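4 Running the table-clearing trials in simulation

This section covers the pick trials used in the Nadville study. Complete the installation in section 3 first.

4.1 Set up the dining table room

1. Start Veltell and load the room file.
2. Set the arm to its home pose and check that the gripper opens and closes.
3. Choose the wrist view in the camera list. The fingers must stay in view at the bottom.
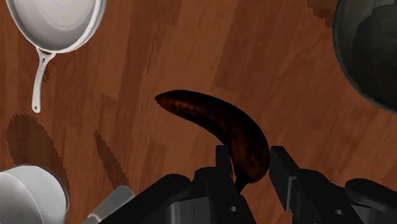
4. Set the random seed to 11. The published results all start from this seed.
5. Set the step limit to 2000. A trial that reaches the limit is saved as a failure.

Note: Shadows with stepped edges come from the low shadow setting. Leave it as it is. The policy was trained with the same setting, and smoother shadows will make your scores hard to compare with ours.

4.2 Record the room views

6. Add both room cameras. Each should show the table top and the gripper.
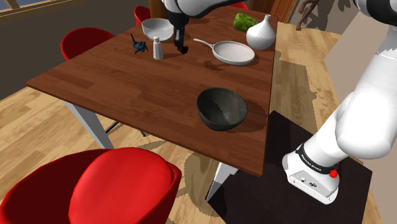 Source: Nadville project, simulator render

7. Save one still from each camera before starting a batch.
8. Run a batch of 1000 trials. Do not move any object by hand between trials.

Caution: Changing the table height resets the arm base. Repeat step 2 if you do this.

4.3 Check the approach

Open a few trials and step through the approach to the object. The fingers should point down over the table before they close. 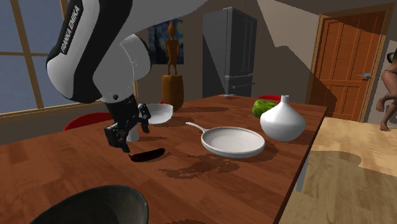
Written by Nerys Voyle. Checked by Ctibor Lukáč.

9. If the fingers stop above the object and do not close, lower the grasp height by one step and run the trial again.
10. Mark any trial in which the arm touches the table. These are left out of the score but kept in the log.

Note: The comparison set in the study holds 1466 trials. Keep your own trials in a separate folder, as the scoring script reads every log it finds.

For the scoring script, go to section 5.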